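Community Help > Home and Making > Shelving and storage

Best way to shelve an alcove for a LOT of records and cookbooks?

Asked in February
3 answers
Tags: shelves, alcove, sagging, records

Hello all, first proper question here after months of reading other people's!

We moved into a ground floor flat in Jonville and the front room has the most wonderful deep alcove next to the chimney breast. It was the first thing I noticed when we viewed the place. I have been collecting records since I was a teenager and cookbooks for nearly as long, and they've been living in boxes under the bed and behind the sofa, so the idea of having them all out on one wall where I can get at them is making me a bit giddy.

The alcove is 1438 mm wide at the back. It's a tiny bit wider at the front, only a few millimetres, and the left wall leans in slightly as it goes up. Ceiling is high. The back wall and the chimney side are brick with plaster over, and the other side wall is hollow when I knock on it, so I suppose that one is a stud wall. I'd like the records at the bottom, cookbooks above, and then something lighter right at the top, maybe plants.

What I've got so far is a stack of wood-effect boards from the old tenants, who left them in the shed and said we could have them. They were an Orkia wardrobe in a former life, I think, as one of them still has a sticker. They're 21 mm thick and in lovely nick apart from a few holes. I stood one across two chairs and put a single box of records in the middle and it bent more than I was expecting. Not scary, but you could see it.

So the questions. Can I use these boards at all or is it hopeless? Do I need uprights in the middle, and if so how many? And what do I fix to on the hollow side? I have a drill, a decent hand saw and a friend's spirit level, and I'm perfectly happy to go slowly.

Thank you so much, I'm really looking forward to this one!

Comment: How deep are the boards? Records want a bit more than 30 cm or they stick out.
Comment (asker): They're 60 cm deep as they stand, so I'd be cutting them down. There's plenty to play with.

Answer 1
Marked as most helpful

Oh, what a lovely project. I did one very like it in our back room and I still stand in the doorway and look at it.

Yes, you can use the boards, but you can't span the full width with them and load them with vinyl. Chipboard is weak stuff across a long gap and it carries on bending slowly for months under a steady load. You put it up, it looks fine, and by the summer it's got a smile on it. Records are about the heaviest thing people ever put on a domestic shelf, and cookbooks come a close second with all that glossy paper.

What I'd do is build it from the floor up with uprights, so the weight goes down into the floor and the walls only have to stop it tipping. With your width, I'd have two uprights inside the alcove. Take off the two thicknesses of board and divide what's left by three and you get bays of a little over 46 cm. That's a really happy size for records. You can still flick through them without the whole row falling over, and your shelf won't sag. One upright in the middle would give you bays of just over 70 cm, and that's too far for vinyl in chipboard, though I'd be relaxed about it higher up where the plants go.

Put an upright against each side wall too if you have enough board, and then the hollow wall stops being a worry. Do take those off the width as well before you work out the bays! I forgot and had to recut everything.

Now cutting. Chipboard with a printed face chips horribly on the side where the saw teeth come out. Score the line with a sharp knife first, several passes, then stick masking tape over it and saw just on the waste side. Have the good face up if you're using a hand saw. Lots of timber yards will cut boards for a small charge even if you didn't buy them there, so it's worth ringing round. The Mayrhofer yard on the ring road did mine and they were ever so patient about my drawing, which was on the back of an envelope.
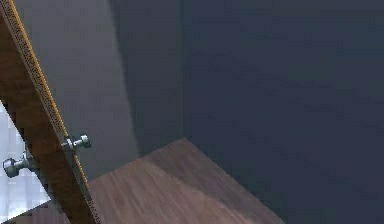

For the joints, if you want fixed shelves then glue and long screws through the upright into the end of the shelf will hold, as long as you drill a pilot hole every time. Chipboard splits if you force it. Use the chunky screws meant for chipboard, which have a deeper thread. For the middle bay you can't get at both sides with a screw at the same height, so either stagger the shelves slightly or use little battens underneath. I staggered mine and people think I did it on purpose for looks.

If you'd like adjustable shelves, drill rows of holes for shelf pegs. Make yourself a template from a scrap of wood with the holes already in it and clamp it on each upright, always with the same end down. Put a flag of tape on your drill bit so you don't go through. I would keep the record shelves fixed though, as they hold the whole thing square, and only have pegs for the cookbooks and upwards.

About the leaning wall: don't try to follow it. Build the unit upright and true, a touch narrower than the tightest point, and cover the gap at the front with a strip of moulding. Measure at the bottom, the middle and the top. Use the smallest number.

Then fix the back to the brick with a few brackets near the top. This matters a lot with a tall unit, so please don't skip it, particularly if you have children or a cat who climbs.

Old holes: filler for the ones that show. For any you need to screw back into, glue in a bit of dowel, let it dry overnight and start again.

Please come back and tell us how it goes!

Comment (asker): This is brilliant, thank you! I hadn't thought of side uprights at all. Off to redo my drawing.
Comment: Agree with nearly all of this. I'd add a strip of solid timber glued along the front of each record shelf, on edge. Stiffens it no end and hides the sawn edge.
Comment: +1 for the strip. Pine is fine.

Answer 2

just buy cubes. I had the Ninard cube unit for my records and it was up in an afternoon, moved flat with me and all. alcoves are never square and you'll spend weeks on it. you can put two side by side and leave a gap at the end for the hoover

Comment: Will they fit in 1438 though?
Comment: depends which ones you get, measure first obviously
Comment (asker): I did look at cubes! I've rather fallen for the idea of filling the whole alcove, but good to have as a plan B.

Answer 3

The first answer covers the building side well, so I'll only add the bits I learnt from getting mine wrong.

Skirting board. If you've got it, your side uprights won't sit flat to the wall. You can cut the skirting out, notch the uprights round it, or stand the whole lot on a plinth that's a bit taller than the skirting and let the uprights sit above. I went for the plinth. It also keeps the bottom row of records off the floor, which is nice if you mop, and you don't have to crouch quite so low for the letter A.

Sockets. Have a look whether there's one in the alcove before you start cutting. Mine was right behind where I wanted an upright. I moved the upright and cut a neat hole in nothing, as I hadn't put a back on, but with a back you'd want an opening you can get a plug through. Don't cover it up. Be careful drilling directly above or below a socket as well, because that's where the cable usually runs, and a cheap cable finder is worth having.

Chimney breast. If the fireplace is used, that side wall may get warm. Records really don't like it. I keep the cookbooks on the chimney side and the vinyl on the far side.

Height of the record bays. Leave yourself finger room above the sleeves. I made mine too snug and every time I put one back I clipped the shelf above. Box sets are often taller than ordinary sleeves too, so measure your biggest one and not your average one.

Sealing the sawn edges. Bare chipboard edges drink up damp and swell. You can get iron-on edging on a roll and it's tremendously satisfying to put on. Warm iron, a bit of pressure with a block of wood, trim the overhang with a sharp blade once it's cool. It won't match exactly but on a shelf full of spines it doesn't show. For edges against the wall I just brushed on watered-down wood glue, let it dry and did it again.

Thin back panel. You asked about sagging, but the other thing that goes is the sideways lean. A 6 mm sheet of plywood pinned across the back of the bottom bays stops that completely. It takes no time at all and I'd do it even with the wall brackets.

Paint it first! I painted mine in place and there's still a drip behind the Italian section. Boards flat on the floor, light sanding, a primer made for shiny surfaces, then two thin coats. Leave it as long as you can bear before loading it or the sleeves will stick to the paint.

Have fun with it. Deciding the order afterwards is the best part.

Comment (asker): There IS skirting and there IS a socket. Plinth it is. Thank you!
Comment (asker): Update: boards are cut, the yard did the long ones and I did the rest with the knife and tape method, hardly a chip. Painting the uprights dark green. Still arguing with myself about whether soundtracks get their own bay.
Comment: They should.

Related questions
How do I find the studs in a hollow wall?
Iron-on edging keeps peeling at the corners
What can I put on a shelf above a radiator?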